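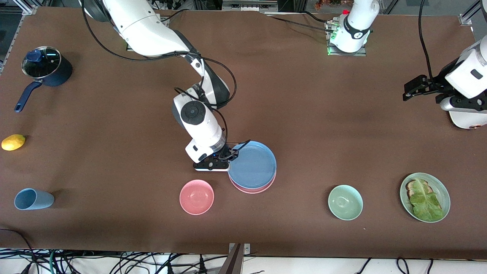 Kitchen Tips > Tableware & Clearing Up

Coloured plates: stacking, washing and keeping them nice

I am a complete convert to plain coloured tableware. A light blue plate on a pink one, a mint green bowl, a pink bowl, none of it matching and all of it cheerful! I started with a few odd bits from a shop in Kavville and now the white dinner service only comes out in November, when my sister's lot descend on us.

Stack by size first and colour second. If two plates don't sit squarely on each other they're probably from different ranges, and the pile will start to lean once it's five or six high. Put the wider one at the bottom, always.

Scrape before you stack. Lettuce is the worst for this (I love a big ruffly leaf on toast, but it glues itself to a plate like wallpaper). One leaf squashed between two plates and you've got two dirty sides to wash instead of one.

Matte plates show knife marks and tea rings sooner than shiny ones. Mix bicarbonate of soda with a little water to a soft paste, rub gently with a damp cloth, leave it 11 minutes while you do the pans, then rinse. Try it on the underside first. Catríona Moynihan, who taught me this, swears by adding half a lemon at the end and I've come round to it, the smell is lovely.

Keep a lemon out anyway! A squeezed half will freshen a chopping board, and a slice simmered in a lidded saucepan of water clears a fishy kitchen in no time.

Cups: drain them on their sides for a minute or two before you turn them upside down, mouth pointing away from you so they don't roll into the sink. A tea towel underneath stops the rolling altogether.

Cloth on the table, too. I use a plain brown one for everyday. Crumbs hardly show, bright plates look wonderful against it, and bowls make far less clatter going down. Mine is 46 inches wide and goes through the wash with the towels.

Glass lids get greasy under the metal rim. An old toothbrush and hot soapy water, all the way round, then dry it straight away with a clean cloth.

Next in this section: Getting limescale off the kettle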